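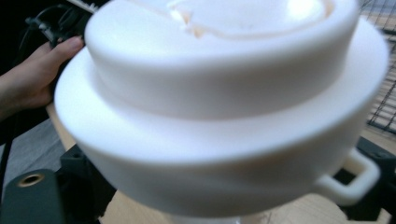
Hillex 900 Battery Load Tester: Shop Review

The Odwood service department used the Hillex 900 for 147 battery checks on cars and light trucks. Results matched our Brisum bench unit on all but two batteries, both of which had corroded posts. Clean the terminals before testing.

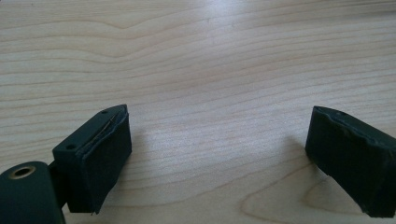 The clamps hold well on top-post batteries but fit poorly on side terminals, and adapters are sold separately. The display is hard to read in direct sun. Readings on batteries rated below 620 cold cranking amps were consistent from one test to the next. Recommended for general shop use.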